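2021-06-30
Seam tests, clear vinyl to cotton binding

Started with the Akico vinyl from the May order. Needle 14 skipped at every corner where the binding doubles over. Went up to a 16 and the skips stopped, but the holes are larger than I'd like. Stitch length is at 3.5 mm now. Anything shorter perforates the sheet and it tears along the line like a stamp.

Presser foot still drags. Tissue paper under the foot works but takes forever to pick out afterward. Lalit Lodhi says the Teflon foot is in the drawer with the zipper feet. I looked, no luck. Will ask again.

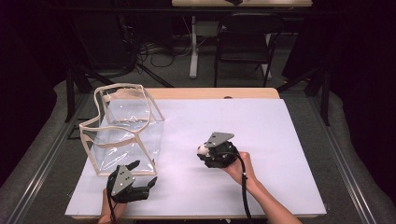 Binding strips: cut on the bias at 45 mm, they stretch while feeding and the edge ripples. Cut on the straight grain they lie flatter but fight me at the curves. Going with straight grain for the top edge and bias for the side seams. Clips only, no pins, the holes don't close.

Pull test on handle tabs, box-and-X stitch, 10 kg hung overnight. Tab held. Vinyl next to it whitened a little and had not recovered by noon. Try a second layer of binding behind the tab.

Thread: lot 622 polyester, fine so far. Crisóforo Bautista wants a sample in the Plandska cotton too, 23 cm strip, same settings. Not cut yet.

To do: oil machine, order size 16 needles, find that foot.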